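Bring back the break room dishes

Feb 27, 2025
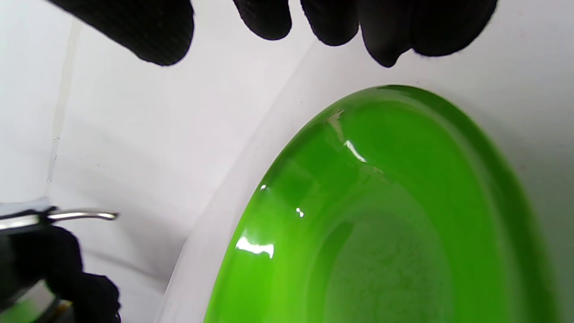 Black glove, green bowl.

Gulmont stopped stocking real dishes in April. Paper now, all of it. Paper plates, paper bowls, those forks that go soft in chili. There was a memo, two paragraphs long, and the word "streamline" was in it twice.

I want the dishes back. I know how that sounds. People are getting their hours cut over at Baswood and I'm writing about bowls. But I've worked in that building long enough to have opinions and this is the one I've got this week.

Start with the money, seeing as that's where the memo started. The memo said washing up was costing us. Costing us what? Didn't say. Anwara Chowdhury asked at the all-hands and was told it would be "looked into." Meanwhile a case of paper bowls holds 400 and we go through them like nothing. Soup people double them up. Oatmeal people double them up. I double them up, I'm not going to lie in print.

Then there's the trash. The can by the microwave used to get emptied at night. Now it's full by lunch and there's a second can, and the second can has no lid. Walk in at two in the afternoon and tell me that's streamlined.

But it's not really the money or the trash. A real plate makes you sit down. You can't walk back to your desk eating off a real plate, or you can but you feel like you're stealing something. So you sit. And somebody else sits. Most of what I know about how that company works I learned over a bowl with a chip in it, from Gwion Watkins, who was there 41 years and ate the same sandwich every day and would explain the whole billing system if you gave him ten minutes and a pickle. You don't get that standing at a counter with a folded paper plate. You get "hey, busy?" and "yep, busy."

Now the other side, becuase there is one. The sink was disgusting. I remember the sink. Pans soaking for days, somebody's lasagna, notes taped up over the faucet in bigger and bigger letters. Selma Vlachou wrote most of those notes and she told me flat out she cried with relief when the paper came in. Fair. She was washing up for a floor of adults and it wasn't her job, and every one of us let her do it. Me included. I have rinsed a mug and called it clean.

So the dishes weren't free. Somebody was paying for them and it was Selma. If the dishes come back the way they were, she's right and I'm wrong.

What I'd want is a dishwasher. One. A plain one. Van Wijk had one in their old office and the rule was whoever found it full ran it, whoever found it clean emptied it, and if you did neither you heard about it. Worked fine as far as I ever saw. Haoran Zeng priced a used one and says up to 50 dollars a head would cover it and the plumbing, split across the floor. I'd pay that tomorrow. I've spent more on worse sandwiches.

And if the company won't put in a machine, let people keep their own bowl. In a drawer. With their name on it. Adaeze Adeyemi already does this, big blue thing, takes it home every night in her bag wrapped in a dish towel. She was told it was "not in keeping" with the new kitchen setup. Not in keeping with what? It's a bowl. She's still doing it and I hope she doesnt stop.

I don't think anybody upstairs meant harm. I think someone looked at a line on a spreadsheet — small line, easy to delete — and deleted it. They eat at their desks up there. They wouldn't notice.

But we noticed. The tables by the window are mostly empty at noon now. Someone's put a printer on one of them.

Anyway there's a sign-up sheet for the dishwasher on the corkboard, next to the Flinmont softball thing. Bring a pen, the one on the string is dead.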